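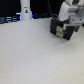
Gintarė Pētersons demande si quelqu'un d'autre a l'erreur 332 depuis la mise à jour du Gresico, parce que chez elle la chaudière part, tient quelques minutes, puis coupe. Radiateurs froids à l'étage, eau chaude OK.

Ticket 695 - ouvert le 13/09/2020
Matériel : chaudière Bassi, thermostat Gresico, passerelle Nokatby
Statut : en attente retour client

Suivi :

- Pression vérifiée à froid, correcte. Pas ça.
- Purge des radiateurs étage. Un peu d'air dans celui de la salle de bain, rien ailleurs. 332 revient quand même.
- Reset chaudière (bouton 6 secondes). Repart, puis 331 au lieu de 332. Tiens.
- 331 = sonde départ d'après la notice. 332 = sonde retour. Les deux à tour de rôle, bizarre, je vois mal deux sondes lâcher la même semaine.
- Passerelle Nokatby débranchée, chaudière en manuel toute la soirée : aucune erreur. Donc on regarde plutot côté régulation.
- Rebranché. 332 dans l'heure.
- Dans l'appli, courbe de chauffe repassée en « plancher » toute seule après la maj. Remise sur « radiateurs ». Enregistrer DEUX fois, la première ne prend pas.
- Nuit suivante : un seul défaut, au redémarrage du matin. Mieux mais pas réglé.
- Connecteur du bus derrière la façade : un fil mal serré. Resserré, courant coupé au tableau avant bien sûr.

Reste à faire : laisser tourner trois jours, noter les codes avec l'heure. Si 331 revient seul, changer la sonde départ. Ne pas toucher au circulateur pour l'instant. Demandé à Lundwood si la version d'avant est encore dispo, pas de réponse.

4 partages · 3 commentaires

Mumu38
Pareil pour la courbe de chauffe !! merci, je cherchais depuis dimache

pat_r
Et le fil du bus, c'était lequel ? J'ai les deux qui bougent un peu.

G. Pētersons
Plus de 332 depuis hier soir. Je laisse ouvert encore un peu.

Ce site utilise des cookies pour mesurer son audience. Accepter / Refuser / Paramétrer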